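Bench notes: white board tops at Umside

The white board tops have been in use since February and the first round of comments is in. Adesuwa Chukwu collected them and Nnamdi Aliyu went through the fixing and cleaning points.

The board lies directly on the wooden tabletop. It does not match the table exactly, so a strip of wood stays exposed along the near edge and there is a slight overhang on the left. Two people asked whether the boards should be cut to size. They will stay as they are for now. Push the board back square before starting work, and do not lean on the overhang.

Small light-colored parts are harder to find on white than on bare wood. Keep them in the ridged tray – the yellow-green one – until they are needed. The grid keeps parts from sliding when the tray is moved, but it also collects dust, and a cloth will not reach the bottom of the grooves. Use the soft brush from drawer 2. 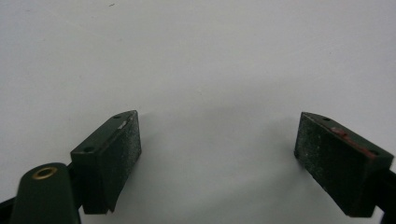
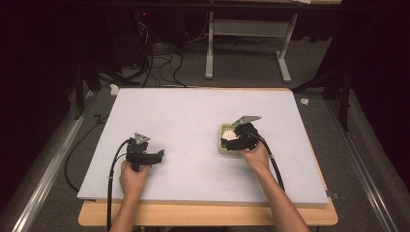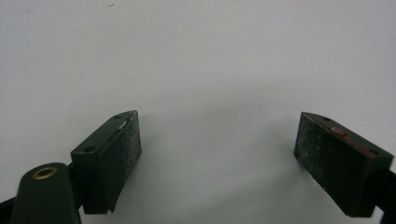

White work surface, with the ridged tray in use in the second picture.

Cleaning: damp cloth, then dry cloth. The Gesell spray is too strong for the matte finish and leaves shiny patches under side light. Small dark specks should be tried with a fingernail first. If a speck does not lift, leave it alone and write it in the bench log. Scrubbing makes a larger mark than the one it removes.

Paper scraps go in the bin before the board is wiped, and that includes the ones that have landed on the carpet. Cables should leave the board over the near edge with enough slack that they do not pull across the tray.

Replacement boards are held in room 232. Hadel has quoted for a further batch in the same finish, and Danladi is sending a sample with a harder coating. The sample will go on one table only – comments on glare and wear to Adesuwa, please.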